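Sunday, June

Third go at the Fellik bread proving log, and I'm getting somewhere (slowly!). Starter went in at 19 degrees, 300 g of the Ridgeway flour, and I left it alone for 6 hours, which is hard for me. Dough came up nicely but slumped a bit when I turned it out. Gave it another fold and a rest under a tea towel.

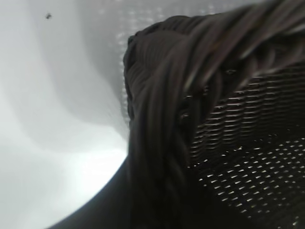

Shaping is still my weak spot. I pull too hard and tear the skin, then try to patch it, and it looks like a badly wrapped parcel. I want to try a four-strand plait next, and I keep looking at the thick braided rim on the dark wicker basket, with its bundles of strands twisted round each other like rope. If I could get dough to lie like that I'd be thrilled. Probably needs a stiffer mix, so drop the water by 5 g and see.

Pesto rolls: too oily, bottoms went soggy. Half the filling next time. Otden oven runs hot at the back, turn the tray halfway. Buy more salt.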